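The thirty-day declutter, and why I'm not convinced

Every July somebody I know decides to get rid of most of what they own. Last year it was my neighbor. This year it was me, and I went in with my arms folded.

The plan I followed comes from a newsletter called Rultov, which my friend Dalva Meireles has been forwarding to me since spring. You go through one small area a day for 30 days. At the end you are supposed to have let go of 1000 things and feel lighter. I asked Dalva who had checked that number, and what counts as a thing. Is a box of paper clips one thing or 700? She said I was missing the point. Maybe so, but if you put a number in the title I'm going to ask about it.

The first week was drawers. I threw out dead pens, takeout menus for places that have closed, and a phone charger for a phone I can't remember owning. Fine. I would have done that anyway the next time a drawer jammed. Did I feel lighter? I felt like someone who had to go buy trash bags.
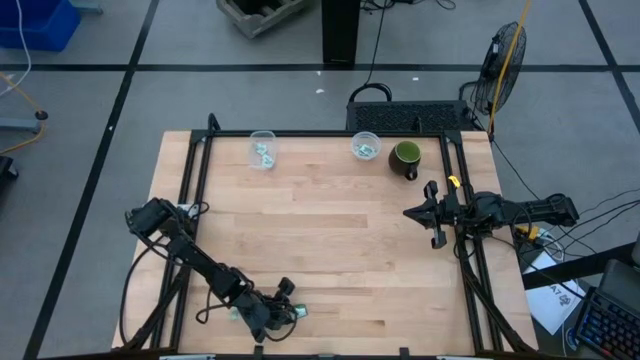

Green and white scraps in a clear cup.

Then there's the small stuff, and this is where the advice gets slippery. Rultov says that wrappers, receipts and other bits of paper "hold on to our attention." I've read that sentence several times and I still don't know what it's claiming. A wrapper on a table is a wrapper on a table. I see it, I pick it up or I don't. I lived for years with a receipt pile on top of the fridge and I can't say it ever held on to anything except dust.

The newsletter also wants you to keep a log. I kept one for nine days. Day four says "spice rack, 9 jars out," and next to it I wrote "why do we have three cumins." I still cook with cumin all the time, so I put one back. I have no idea how you're supposed to enter that.

What bothers me more is the selling. By the second week the emails were recommending storage bins from Mostunwood, in a set, with a lid for every bin. So I clear out a closet in order to buy boxes to put in the closet. I looked up the price and closed the page. Shamim Janjua left a comment on my last post saying her bins changed her life – I believe that she likes them, Shamim, I really do, but you also told me that about the air fryer.
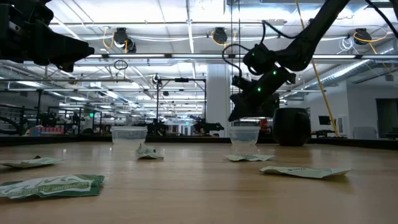 What I kept doing after I quit

I stopped on day nineteen. A few habits stuck, and I'll give the plan that much. Mail gets opened standing up, next to the recycling. Coats that didn't get worn all winter go to the thrift store on Lacerda in the spring. I wipe the table before bed, mostly so I don't have to look at crumbs over my coffee at six in the morning.

I did not get to a thousand. My log gave out long before that, and after day nine I was guessing. Dalva says she finished, and when I asked for her total she said she'd rounded up a little. She has already signed up for the winter one, which is all about paperwork. I told her to forward me the first email and leave it at that.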